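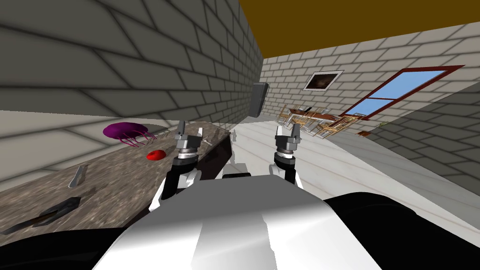 Two-arm kitchen robot: quote looks low, what am I missing?

Posted by Stamatia Nikolaidis

We run a small meal prep business and my partner wants a two-arm robot for clearing and sorting at the counter. The quote from Dutero is $478 a month on a 36 month term, grippers included. They say the simulation proves it will work in our kitchen. I've been sold a "works out of the box" dishwasher before, so I'm not signing yet. Has anyone budgeted for one of these? What did the sales sheet leave out?

Ifeoma Yusuf

I priced the same kind of setup in January and walked away. A simulation tells you the arms can get over a counter that somebody drew. Your counter has a lip, a drain and grease on it. Ask them to model your own room from your own measurements, and to put your own stuff on the counter.
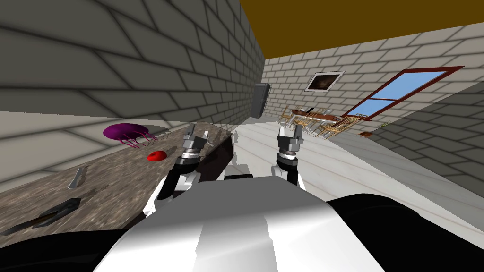

Knives and thin flatware are the first thing I'd ask about. A two-fingered gripper has to get under or around something lying flat on stone, and I never got a straight reply on that. A round fruit is the easy sale. Get the list of items it has picked up on real hardware, in writing, with how many tries each one took. If they only send simulated runs, treat the number as zero.

For the budget, $478 times 36 is $17,208 before anything goes wrong. Ours didn't cover replacement finger pads, and the service visits were $184 each — travel extra. Check whether yours are in.

gruller_fan

we have a Gruller and its fine. just get the warranty

Janssen

Warranty on what, though? Mine covered the arms and not the wrist cameras. Also ask how much open space it needs behind the counter. The base takes up more floor than people plan for, and you still have to walk past it with a tray.

One more on the demos. Ask for the view from the gripper as well as the nice one from the head. Plurar sent me hours of head view, and I had to ask 2 times for the rest. When I got it, a lot of it showed very little I could use to judge a grasp.

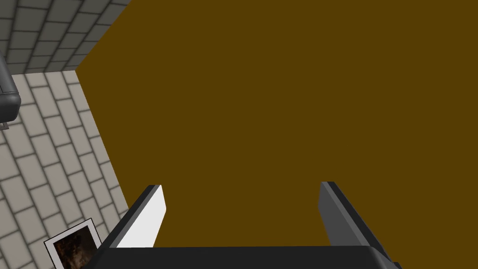
Simulated gripper view, fingers open, nothing held

I'd push for a paid trial month in your kitchen with a clean exit. If they won't do that, keep your money.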